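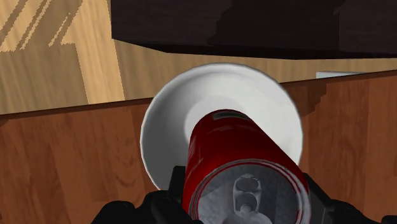
1. Summary

Our project was to build a small desktop arm with a two-finger gripper in a home workshop and program it to pick up a beverage can and set it down on a dish. We tested the program in simulation first and then moved it to the real arm. The simulated arm did the job well after a few weeks of tuning. The real arm did it less well, mostly because of play in the wrist and a camera mount that was not stiff enough. This report covers the design, the simulation, the build, the tests, and what we would change.

The team was Nesma Naciri (software and simulation) and Marek Krajčí (mechanical and wiring). The work was done in the garage at Marek's house and on a laptop in the Plillmont College computer room.

2. The task

We picked the can and dish task for three reasons. A can is the same size every time. It is stiff when full and dents easily when empty, so it shows right away if the grip force is wrong. A dish has sloping sides, so the can has to come down over the flat middle or it will lean. A flat tray would have hidden most of our placement errors.

The rules we set for a successful run were:

The can starts standing on the table anywhere inside a taped square.
The arm picks it up without a person touching anything.
The can ends up standing on the flat part of the dish.
The gripper opens and backs away without knocking the can over.
The side of the can has no new dent.

A run that broke any rule counted as a failure. We did not give partial credit, although we did write down where each failed run went wrong.

3. Simulation

Nesma built the simulated workspace before there was any arm to test. It has a table with a wood texture, a white dish, and a red can, in a furnished room with a wood floor. The room came with the simulator's starter files. We left it in on purpose. Our first version had a plain gray background, and the detector trained on it was confused by nearly everything in the garage. With furniture, shadows, and wood grain behind the table, it had more to ignore and got better at ignoring it.

The view we used most was the one from the wrist, looking down past the fingers. From there the top of the can is the closest thing to the camera and the rest of it falls away toward the dish. The lid is the most useful part of the view because its rim is close to a circle and stands out against the red side. The program fits an ellipse to the rim and takes the center of the ellipse as the center of the can. When the ellipse gets too narrow, the can is tipping and the arm stops.

The weak point of the wrist view is that the can blocks part of the dish at the moment the arm most needs to see it. At first Nesma had the program look for the dish the whole way down. It would lose the lower part of the dish behind the can and the gripper, guess a new center, and steer off to one side. The fix was to find the dish once, from higher up and with the gripper empty, save that position, and use it for the rest of the move. The dish does not move during a run, so there was no reason to keep looking for it.

Shadows were the other problem. The simulator draws them with jagged edges at the quality setting our laptop could handle, and the dark patch beside the dish was sometimes picked up as part of the dish outline. Turning shadows off fixed it in simulation, but then the program failed under the garage light. We turned them back on and changed the light direction between runs.

4. Mechanical build

The arm has five joints plus the gripper. The links are cut from plywood and the joint brackets are 3D printed. The base is bolted to a piece of shelf board, and the board is clamped to the bench. We bought the servos secondhand from Benjelloun Surplus in Cedville. Two of them had worn gears and were replaced before the final tests.

The gripper took longer than any other part. It went through three versions.

Version 1 had straight fingers on a rack and pinion. It closed evenly but the fingers were too short, and the palm hit the lid before the fingers were far enough down the can.

Version 2 had longer fingers on a linkage with two pivots per side. It reached far enough, but the printed pins bent under load and the tips splayed apart at the bottom.

Version 3 kept the linkage and used steel screws with nylon lock nuts as pivots. The fingertips are flat and faced with thin rubber cut from a bicycle tube. We used this version for all of the tests in section 6.

The fingers open to 70 mm, which leaves only a little room on each side of the can. If the arm comes down even slightly off center, a fingertip lands on the rim. A wider opening would have made the pickup much easier. We did not have time to redraw the linkage.

5. Wiring and control

The servos run from a separate supply and share a ground with the controller board. We first tried running everything from one supply, and the board reset whenever the shoulder servo started under load. The camera plugs straight into the laptop. The laptop does the vision work and sends joint angles to the board over a serial cable.

The gripper has no force sensor. The board watches the current going to the gripper servo and stops closing when it passes a set limit. Finding the limit was trial and error. Too low, and the can slipped during the lift. Too high, and the fingers left two flat spots on an empty can. We settled on one value for full cans and a lower one for empty cans, typed in by hand before each run.

The cable to the gripper ran along the outside of the arm at first and caught on the bench clamp. Marek moved it inside the forearm and added a loop of slack at the elbow. We had no cable trouble after that.

6. Tests

We ran 118 trials in simulation with the final program, and 117 of them were successful. In the failed one, the can started at the corner of the allowed area and the arm reached a joint limit.

We then ran 18 trials on the real arm with full cans. The results were mixed. Most of the pickups worked. Most of the failures came during the placement, with the can coming down on the slope of the dish and leaning when the fingers opened. In two trials a fingertip hit the rim on the way down and the arm stopped, as it is supposed to. One can fell off the bench, and after that we put a folded blanket on the floor.

We looked at the failed placements together and found that they were nearly all off in the same direction, toward the base of the arm. That pointed to sag and not to the vision program. With a full can in the gripper, the wrist drops a few millimeters. The simulated wrist does not sag at all, so the program had no correction for it.

We added a fixed offset to the placement height and reach when the gripper is holding a full can. Placements looked better in the few informal runs we made afterward, but we ran out of time to repeat the full set, so we are not reporting a number for it.

7. Problems and fixes

Camera mount: The first mount was a single printed arm and it shook for a second or so after each move. We added a brace and a short pause before each picture is taken. The pause makes the arm look slow.

Reflections: The metal lid reflects the garage light, and a bright patch on one side of the rim can pull the ellipse off center. Taping baking paper over the lamp helped. In simulation the rim is also brighter on one side, but the effect is mild and the fit handles it.

Calibration: Every time the base board was unclamped, the camera calibration was off. We drew pencil lines around the board and put it back inside them, then ran the calibration routine again anyway.

Temperature: The garage was cold in the mornings and the rubber on the fingertips gripped less. We did the real trials in the afternoon.

8. What we would change

Widen the gripper opening so the fingers clear the can with more room.
Put sag in the simulation, even as a simple spring at the wrist.
Use metal brackets for the shoulder and elbow.
Add a second camera fixed to the bench, so the dish can be seen during placement.
Start the real trials earlier. We spent too long getting the last few simulated runs to pass while the arm sat on the bench without a working gripper.

9. Parts and files

The drawings for all three grippers, the controller code, and the trial log are in the project folder on the department drive under Gruvthorpe, which is the name we gave the arm. The drawing for the version 3 linkage has one wrong hole spacing on the left side. The corrected value is written in the log, and the drawing will be updated before the folder is handed over in September.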